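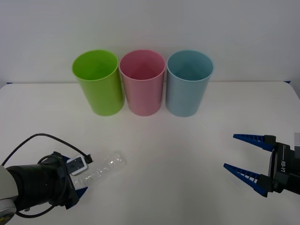 Dois braços, uma garrafa de plástico transparente e três copos. A pinça da direita traz a inscrição RB-Y1.

A pergunta chega por e-mail mais ou menos uma vez por mês: as máquinas já conseguem fazer tarefas domésticas? Costumo responder com outra pergunta, que é qual tarefa, em que cozinha e com quem por perto. Como a resposta por e-mail está ficando longa, passo para cá.

Tomo como caso o serviço de mesa mais simples que conheço: pegar uma garrafa, levá-la até um copo, inclinar, parar na hora certa, devolver a garrafa. Uma criança de seis anos faz isso com algum desperdício. Para um par de braços, a tarefa se divide em problemas que têm maturidades muito diferentes.

Percepção do copo. Copo opaco e colorido sobre fundo claro é quase um presente. A segmentação funciona, a borda aparece bem definida e a estimativa de pose fica dentro do que a pinça tolera. Considero resolvido para uso prático, desde que a iluminação não mude demais.

Percepção da garrafa. Plástico transparente continua ruim. Sensores de profundidade por luz estruturada atravessam a parede ou devolvem buracos, e as nervuras do corpo geram reflexos que o algoritmo interpreta como superfície. Existem redes treinadas para completar a profundidade de objetos transparentes, e elas ajudam. Numa cozinha com janela, ajudam menos. O nível do líquido dentro da garrafa é outro problema, e pior.

Preensão. Uma garrafa fina deforma. Com força de menos ela gira entre os dedos no momento em que o centro de massa se desloca; com força de mais ela amassa e o líquido sobe pelo gargalo. Dedos complacentes, com estrutura em treliça, distribuem melhor o contato e perdoam alguns milímetros de erro. Em compensação, perde-se precisão na estimativa da orientação do objeto, que passa a depender do quanto o dedo cedeu.

Coordenação de dois braços. Um segura, o outro abre a tampa ou firma o copo. Na indústria isso se faz há décadas com gabaritos e trajetórias fixas. Sem gabarito, o planejamento precisa tratar a garrafa como elo de uma cadeia fechada, e qualquer erro de calibração entre as bases vira força interna. Políticas aprendidas por demonstração contornam parte disso, porque absorvem a folga do próprio sistema em que foram treinadas. Troque o braço e boa parte do ganho some.

Em março passei dois dias no laboratório da Lodhi, a convite de Liette Kennedy, acompanhando ensaios de uma tarefa desse tipo. O registro que me deixaram copiar tinha 358 tentativas com o mesmo modelo de garrafa. Em 148 delas houve intervenção humana de algum tipo, desde um reposicionamento do copo até a parada de emergência. É uma taxa de intervenção de 41%. Liette considera o número honesto para a fase em que o projeto está, e concordo com ela. O que me interessou mais foi a distribuição: a maior parte das intervenções ocorreu antes de a garrafa chegar perto do copo, durante a preensão ou a reorientação no ar. O ato de servir, que todo visitante filma, falhava pouco.

Kendra McIntyre, que cuida da linha de embalagem na Cerketti, lê esses números de outro jeito. No chão de fábrica dela, uma célula que pede ajuda mais de 2 vezes por turno é desligada e substituída por uma pessoa. Com esse critério, nada do que vi em março entraria em operação. Só que a célula dela manipula uma única peça, que chega sempre na mesma orientação, a uma altura conhecida. A Cerketti gastou mais com o alimentador do que com o robô. Em casa não há alimentador. A garrafa fica onde alguém largou.

Minha avaliação, por tarefa, em 29 de outubro de 2025:

Aspirar piso plano: resolvido, com as ressalvas de sempre para cabos e franjas de tapete.

Tirar copos da mesa e levar à pia: viável com supervisão, lento, dependente da variedade de louça.

Servir líquido de garrafa aberta: viável em bancada controlada.

Abrir garrafa lacrada de plástico fino: pouco confiável. O torque de ruptura do lacre varia muito entre unidades do mesmo lote.

Dobrar roupa: demonstrações boas, cadência ruim.

Limpar banheiro: não vi nada que mereça comentário.

A métrica que falta nas publicações é o tempo médio entre intervenções num ambiente que a equipe não montou. Neville Furnival propôs, numa troca de mensagens, um mínimo de 1.000 ciclos em cozinhas de terceiros antes de se falar em produto. Acho pouco para segurança e razoável para utilidade. De qualquer forma, não conheço grupo que tenha publicado isso.

Para quem quiser reproduzir algo em escala modesta, sugiro começar com a garrafa vazia e tampada, medir apenas a preensão e a reorientação, e deixar a água para depois. Registrem o motivo de cada intervenção em campo separado; texto livre não serve para nada na hora de agregar. Se alguém tiver dados de garrafas com rótulo removido, me escreva, estou comparando os dois casos.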